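Changes to the Tornero Building Laundry and Drying Rooms

Residents of the Tornero building are advised that the new arrangements for the shared laundry and drying rooms will take effect in December. The changes follow a review of the requests received at the front office over the past year, most of which concerned waiting times in the evening and the condition of the drying racks.

The washing machines on the Toft Street side will be replaced by six new units supplied by Orkix. The existing coin boxes will be removed. Payment will be made through the Flikora card, which residents already use for the bicycle store, and no separate registration is needed. Cards may be topped up at the front office on any working day.
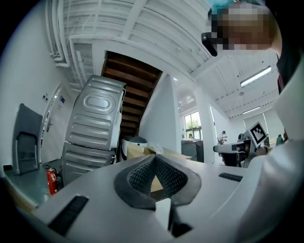

One resident wrote to ask whether guests staying for a short period would be able to use the machines without a card of their own. Another asked that the office keep a small number of cards for loan. The office has agreed to the second request, and 20 loan cards will be held at the desk against a deposit.

Opening hours will be extended by one hour in the evening. The last wash must be started no later than 9 p.m., and the drying room will be locked at 11 p.m. Residents on the ground floor have asked that the spin cycle not be used after 10 p.m. — a request the office supports — and the new machines will be set accordingly.
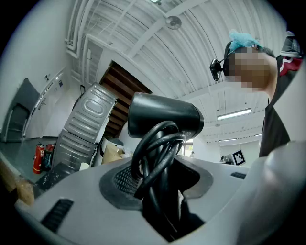 Items left in the drying room for more than two days will be moved to the shelves in the corridor. Unclaimed items will be kept for 17 days and then given to the clothing bank. Residents are asked to label bags with their apartment number, as over 177 items were left without any label last year and very few could be returned.

The drying room will be closed on the Monday before the new machines arrive so that the floor drain can be repaired. The washing machines will remain in use on that day, but residents will need to dry their laundry at home. Questions about the work should be sent to the front office in writing, or left in the box beside the mailboxes.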